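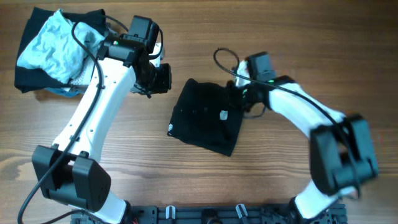 Halow 双臂叠衣工作台

适合洗衣房、酒店布草间和二手服装店使用的桌面设备。两条机械臂装在同一根导轨上，面对同一张桌子工作，操作的人不需要会编程。

产品编号:Drevon 61
供货方式:整套，或者只要双臂和导轨
交货:下单以后 3 个星期

整套里面有什么

左臂和右臂各一条，带夹爪
黑色安装导轨，线夹已经装好
控制盒和急停按钮
Mistitz 软件，一年使用权
中文和英文的说明书

桌子不在套装里面。您可以用自己的桌子，只要桌面平，边缘能夹住导轨。我们自己的演示用的是木桌。桌面如果太滑，薄的衣服会跟着夹爪走，这时候请铺一层毛毡。

它怎么工作

衣服先堆在桌子的一角，不用整理。一条臂把一件拉到中间，然后两条臂一起把它铺平，再对折。深色的衣服比浅色的难一些，因为褶皱的影子不清楚，所以软件里有一个“深色布料”的选项，请在开始之前打开。

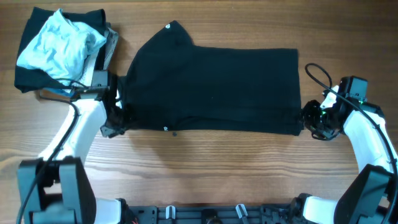
阅读时间:3 分钟

黑色衣物铺在桌子中间，两边的夹爪都到了下边的两个角附近，衣服堆放在左上方。我们建议您也这样安排位置，中间留出来的地方要比最大的一件衣服更宽。

适合的衣物

T 恤、薄毛衣、毛巾、枕套都可以。带硬扣子的衬衫可以做，但是速度慢。羽绒服、胸衣和很滑的丝绸，目前我们不推荐。每个新的种类，软件需要先看 500 次示范，其中大部分已经包含在出厂设置里。

保养

夹爪的手指垫片每 3,000 次动作以后请检查一次，磨平了就换。换的时候只需要一把内六角扳手，先关电源。线缆在手腕处要留一个松的弯，不要拉紧，也不要用胶带固定在臂上。每天下班请用干布擦桌面，线头容易进到关节的缝里。

用户意见

“我们店小，晚上把毛巾放上去，早上再收。角对得不是每次都齐，客人没有说过什么。安装那天我看说明书看了很久，导轨那一页写得不够清楚。”——Shazia Mirani，Sial 洗衣店

谢谢 Shazia。导轨那一页，我们已经重新写了，8 月以后出厂的机器都带新的版本。旧用户可以写信来要，不收费。

常见的几件事

噪音:比普通的缝纫机小，放在店面里也可以说话。
电源:普通插座，不需要三相电。
保修:双臂两年，垫片不在保修里面。
试用:可以寄十件您自己的衣服过来，我们叠好以后，把录像和衣服一起寄回。

报价和安装的问题，请联系 Cauã Evangelista，写信时请写明桌子的长和宽，还有每天大概要叠哪些种类。

本页更新:2023年2月7日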